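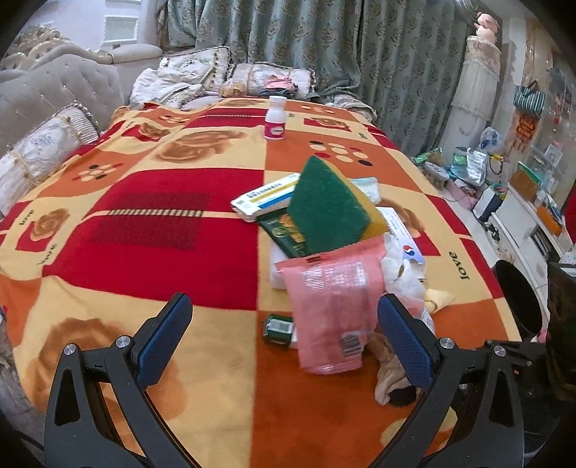
Stop selling us storage

Opinion, 2023-02-07

Every winter the shops fill their front aisles with boxes. Clear boxes, wicker boxes, flat boxes on wheels that slide under a bed. The message is that our homes are untidy because we have not yet bought the right thing to put our things in. I think this is wrong, and I think it costs people money they could keep.

I moved flat in July. The old place had a hall cupboard, a loft hatch and a shed shared with the people downstairs. The new one has none of these. Before the move I did what most people do and went to look at storage. I came home from Sesness with a stack of Clotasum boxes, 34 of them in three sizes, and felt I had made a good start.

I had not. What I had done was give a home to a bread maker I last used when the flour ran out in the shops, four phone chargers for phones I no longer own, and a bag of curtain hooks. All of it went into boxes, all the boxes got labels, and all of it was carried up two flights of stairs. The van was charged by the hour.

The trouble with a box is that it ends the argument. While the curtain hooks are lying on a chair, they annoy me, and sooner or later I will deal with them. Once they are in a box marked "Bits, hall" they stop annoying me and start costing me space. A friend of mine rents a unit from Rantala on the ring road and pays for it by direct debit. Over the years she has paid them 2,780 pounds. She told me she could name perhaps a third of what is in there.
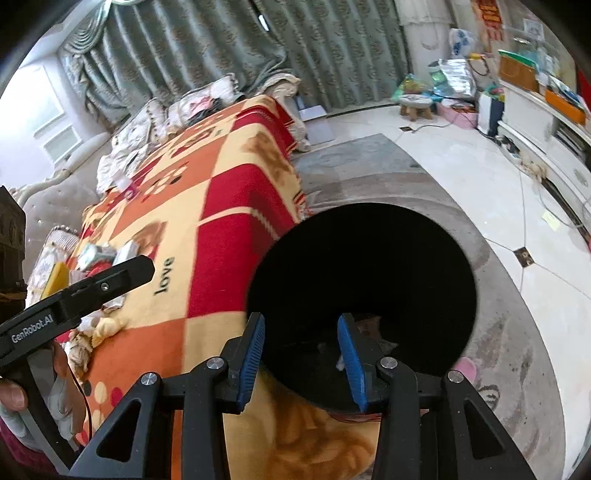
The bin comes first

My view is that sorting should start with what leaves the house. Take one room, and put the bin in it before you do anything else. Pull out a drawer and tip it on the bed. Things that are broken go, and so do things with a part missing, unless you have already ordered the part. Anything you had forgotten you owned goes in a bag for the charity shop, and the bag goes in the car that day.

People object that this is wasteful. I take the point, and I don't enjoy filling a bin either. But the waste happened when the thing was bought. Keeping a dead hairdryer for 10 years does not undo it. If anything, seeing it go makes you slower to buy the next one. I have bought far less for the kitchen after throwing out three potato peelers in one afternoon.

Others say they might need it. Sometimes they will. I gave away a folding table and wanted it back by the end of the summer, so I borrowed one from next door. That is the worst that has happened to me so far.

What the shops could do

I don't expect a shop to tell its customers to go home and empty a cupboard. Still, some could be more honest in how they sell. Muser, the catalogue that comes through my door whether I want it or not, had a spread last month on a "whole home system" priced at 1,563 pounds. The rooms in the photographs held almost nothing. There was one jumper in a drawer built for a dozen. Anyone could keep that room tidy with a carrier bag and a hook.

Councils could help too. Ours takes small electrical goods only at the main tip, which you cannot reach without a car. A collection twice a year from the end of the street would clear more cupboards than any number of boxes on wheels.

I still have most of the Clotasum boxes. They are stacked inside each other behind the bedroom door, empty, and I would like to give them away. So far I have had no takers.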